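Unit 6 handout: Working rules for contact tasks on populated circuit boards
Orkenen Technical School, Automation Lab
Instructor: Nermina Stojanovska
Last updated: October
4 shares | 2 comments

6.1 Scope

These rules cover any task in which an arm touches, or comes close enough to touch, a circuit board with parts on it. They apply to bench boards and to boards still mounted in a chassis. They do not cover soldering, conformal coating or anything done on a live board. Live boards are not handled in this course.

The rules were written for the Stasto cell and the Grestitz cell. Where the two differ, the difference is given in the text. Site rules at your workplace take priority over this handout, and so does the risk assessment for the machine you are standing at.

6.2 Before power is applied to the arm

a) Disconnect the board from its supply and remove any coin cell.
b) Connect the chassis to the common ground point. The arm flange and the gripper body go to the same point, each on its own lead.
c) Measure the resistance from fingertip to ground and write it in the cell log. A painted or anodized finger can insulate the tip even when the flange is grounded.
d) Check every finger screw against the torque sheet. A screw that drops onto a board is treated as a board fault until it is found.
e) Route or tie back loose wires. A wire that can't be moved is entered in the program as a keep-out volume, with its slack included.
f) Load the payload and tool center point for the fitted fingers. Do not reuse the values from the previous group.

6.3 Speed and force

Free travel above the chassis wall: no more than 113 mm/s.
Contact limit at the fingertip: 13 N, set in the controller and not only in the task program.

The contact limit is a stop limit. It is not a target. If a latch does not move below it, back off along the approach line and check alignment. Raising the limit needs the instructor's initials in the log.

On the Grestitz cell the force reading is taken at the wrist, so zero it again after every change of tool orientation. On the Stasto cell this is done by routine 576. Confirm that it has run - the routine skips without a warning if the arm is moving.

6.4 Work near the processor socket

Approach the retention lever or latch tab from the side with the most clearance. No part of the gripper may pass over the socket opening while the frame is unlocked. Capacitors and chokes next to the socket are obstacles of full height in the collision model, even if the planned path clears them.

Check the whole linkage, including the parts behind the fingertip. The tip may be well placed at the corner of the frame while a plate or screw head further back is close to a memory slot.

Hold at the pre-contact point and get a second person's verbal confirmation before the closing move.
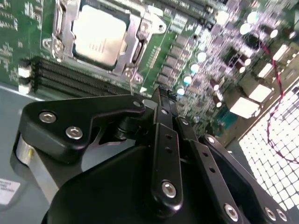 6.5 Stopping and recovery

After a protective stop, leave the arm where it is and look at the contact point first. Use hand guiding to retract only if the finger is free. Log the stop under code 383 with the program line and the force reading.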